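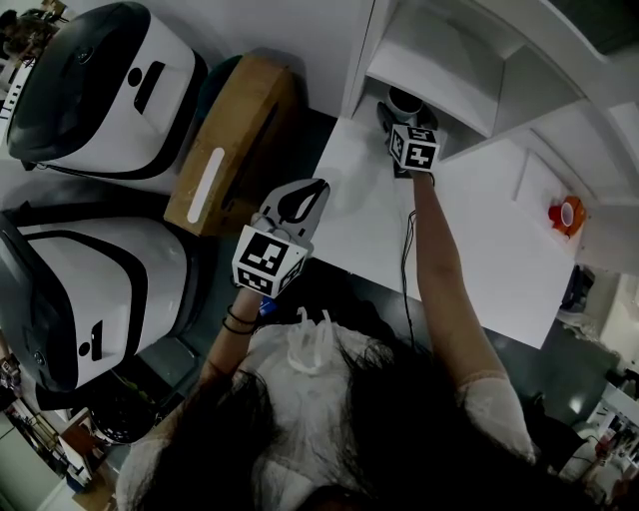

*Kopfkamera: beide Handgreifer am Schreibtisch, der rechte neben dem dunkelgrauen Becher*

# Galerie: Greifen ohne Roboterarm

Stand: 18. November 2023

Im Projekt Jotudine nehmen wir Handgriffe an Möbeln und Alltagsgegenständen mit zwei Handgreifern auf. Aus den Aufnahmen lernt ein Modell, das später auf einem zweiarmigen Roboter läuft. Der Datensatz umfasst derzeit 2879 Durchgänge, Ziel sind 4000. Aufgezeichnet wird mit der Software Worku.

Die Lage der Greifer schätzen wir über die Marker auf den weißen Würfeln. Von oben sind sie meist gut zu erkennen. Schwierig wird es, wenn eine Hand tief in ein Fach reicht. 259 Durchgänge mussten wir deshalb aussortieren, 56 davon ließen sich mit der neuen Kalibrierung doch noch verwenden. Sie liegen in einem eigenen Ordner und gehen nicht in die Auswertung ein.

Jeder Greifer hat zusätzlich eine eigene Kamera. Sie zeigt die Fingerpolster und das, was davor liegt. Im Vergleich vom März schnitt das Modell mit Greifer- und Kopfkamera bei Bechern besser ab als mit der Kopfkamera allein. Bei Schranktüren war der Unterschied klein.

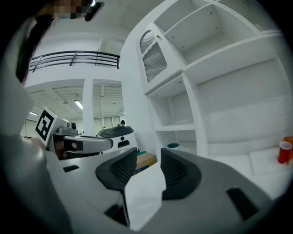
*Greiferkamera: geriffelte Fingerpolster, rechts das weiße Regal mit Gittertür*

Die Aufnahmen aus der zweiten Umgebung, Sudano, folgen auf einer eigenen Seite.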